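RAMALHO SOFT ITEMS
Teleoperated demonstrations of one arm versus the laundry

Maintained by Agnes Niven and Boris Oravec
Status: usable, with grumbling

What you get

Ramalho is a set of 600 teleoperated episodes in which a person drives a single arm with a handheld controller and tries to persuade cloth, rope and the odd stuffed vegetable to go somewhere else. If you came for rigid blocks on a clean white table, the Gondus set is next door and much better behaved.

Each episode has joint positions, gripper opening, controller pose, button state and colour video from a fixed view. There is no depth. There was depth for a while in August, and it looked at the black tablecloth and saw a hole in the world, so we dropped it.

Folder layout

episodes/ one folder per episode, numbered from zero
meta/ task text, operator code, outcome label
splits/ train, val and a third list called odd
tools/ the loader, the viewer, and a script called fix_times that you should run once and only once

Running fix_times twice shifts the controller stream a second time. It does not warn you. Tyson Hiebert has a patch for this and has had it for a while.

Tasks

There are 5 task families:

pick_cloth: lift a named cloth clear of the table
move_cloth: put it down somewhere else, near a spot given in the task text
fold_once: one fold, corners vaguely meeting
rope_lift: pick up the rope without dragging its neighbours along
clear_side: move everything off one half of the table

The task text was written by the operator just before the episode started, so spelling and colour names wander. "Pink one", "the pink" and "salmon thing" are all the same cloth. We left these alone on the grounds that your users won't be any tidier.

Clear_side is the longest family and the one most likely to contain sighing. There is no audio, but you can see it in the controller pose.

How it was collected

Operators sit beside the arm, low enough to look across the table instead of down on it. We tried having them stand. They leaned in, and then they leaned in further, and Clifford Pelletier got acquainted with the elbow joint at walking speed. Everybody sits now.

The controller is clutched: hold the button and the arm follows your hand, let go and it stays put while you find a more comfortable way to hold your wrist. Long gaps with no motion are usually somebody re-clutching. The loader can strip these with drop_idle=True, but check the result before you trust it, as some operators also stop to think.

Items get tossed back onto the table between episodes, and the toss is the whole of our randomization method.
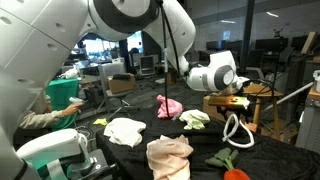

Lucie Beaudoin wrote the rule we use for labelling outcomes. Success means the thing in the task text was done by the end of the episode, ugly or otherwise. Partial means you could tell what the operator was going for. Fail is everything else, including 3 episodes where the operator did a lovely job of the wrong task. We kept the failures in -- 134 of them across all families -- and they are marked, so please filter them out before you write to us about the quality of the folding.

Known problems

The background is a working lab and it changes. Chairs migrate. Window light does what it likes, and late afternoon episodes are noticeably brighter behind the arm than on the table.

The gripper hides whatever it is about to grab for about a second before contact. If your model seems to be guessing at that point, so was the operator.

Operator code 4 is left-handed and the controller pose shows it. Mirroring those episodes does not help. We tried it.

The odd split is for episodes with dropped video, a mid-episode restart, or an argument in the task text. Don't train on it. It does make a decent test for your loader.

Using it elsewhere

The joint data is in the arm's own order, base first, in radians. Rullmont users will want the conversion script in tools, as their stack counts from the wrist for reasons known to Rullmont. The Alport viewer opens everything except the odd split, where it sulks.

Questions go to Boris. Complaints about fix_times go to Tyson.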